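# How does a gripper pick things up?

Try something for me. Pick up a pencil, then an eraser, then a sock. Easy, right? You probably didn't even think about it! Your hand opened just wide enough, your fingers squeezed just hard enough, and off you went.

Now try it again, but this time you can only use two fingers, and they have to stay straight like chopsticks. A bit harder, huh? Well, that's how most grippers have to do it. A gripper is the "hand" part of a robot, and my job is trying out different ones to see which are good at what. (Yes, I get to play with grabby hands all day. It's a great job!)

I work at a place called Sollside, and right now we're comparing two kinds of finger pads. One pair is hard and smooth and we call it the Koskela. The other is softer, with a bit of squish in it, and that one's the Renusis. Same motor, same arm, different fingertips.

We also have grippers you hold in your own hand. You do the moving and the gripper does the pinching. I love those for testing, and you don't need a fancy lab for it either. A desk with everyday stuff on it is perfect, the messier the better.
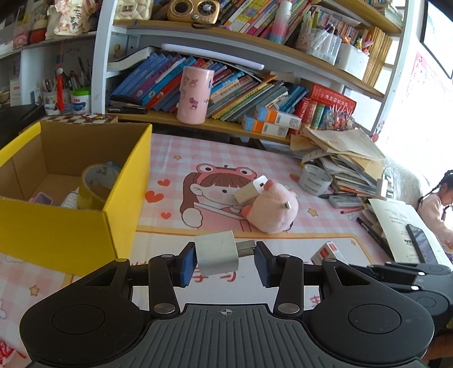

*Got it! Two blue finger pads holding a white USB power adapter.*

A power adapter is a sneaky little thing to grab. It's shaped like a cube, so it has nice flat sides, and flat sides are great for pinching. But it also has metal prongs sticking out of one side. If a finger lands on the prongs, it only touches a tiny bit of metal and the whole thing can twist. So you want the fingers on two flat sides, across from each other.

A plush toy is a totally different problem. It's soft, so when you squeeze, it squashes! The fingers have to keep closing and closing until there's something firm enough to hold. And tape rolls? You can grab one around the outside, or put one finger through the hole in the middle and pinch the edge. I like the hole way best.

So how do we decide which fingertips win? We do the same grab over and over. Last month in our Wallisberg workshop we did 400 grabs with the hard pads and 400 with the squishy ones, always with the same box of objects. The hard pads dropped their object 115 times. The squishy ones did much better with round things, but they were a pain with paper. They kept crumpling it!

You can do your own gripper test at home. You'll need:

- a pair of kitchen tongs
- two rubber bands
- five small things that won't break

Pick up each thing ten times with the plain tongs and write down how many times you drop it. Then wrap a rubber band around each tip and do it all over again. Which thing changed the most? My guess is something smooth, like a marble, but try it and see what you get!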